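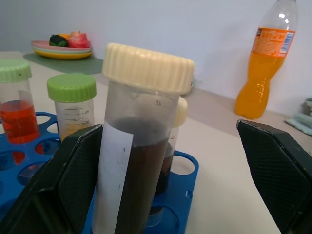
Okay friends, I finally did the thing I've been putting off since February and cleaned out my whole lipstick drawer, and I have feelings about it, so settle in with me for a minute.

I had 17 lipsticks in there. Five of them were pretty much the same dusty rose! I lined them all up on the bathroom counter and swiped them down my arm, and my sister couldn't tell me which was which (neither could I, and I bought them).

The oldest was a Gellton in a brick red that I wore to every single wedding for years. It smelled like crayons, so out it went, but I did keep the little gold case because I'm sentimental and it still clicks shut so nicely.

Now for the ones that stayed. The Skiteo balm in the plum shade is staying forever, I put it on without a mirror in the car before work and it always looks like I tried. I also kept two Grisier mattes, even though they're drying, because nothing else gets me through a plate of noodles.

If your mattes drag too, Thư Tạ taught me to put on a thick layer of plain balm first, go do your hair and your brows, then blot it all off before the color goes on. I give it a good 10 minutes. Makes such a difference around the corners of the mouth, where mine always cracks.

Now I'm down to eight and I'd love a real coral for summer, something warm that won't go orange on me by lunchtime. I don't mind shiny, I do mind sticky (my hair is long and it's windy here).

Tell me your favorites please! Drugstore is great, fancy is fine if you truly love it. I'm going to go scrub my arm now, the brick red is not coming off.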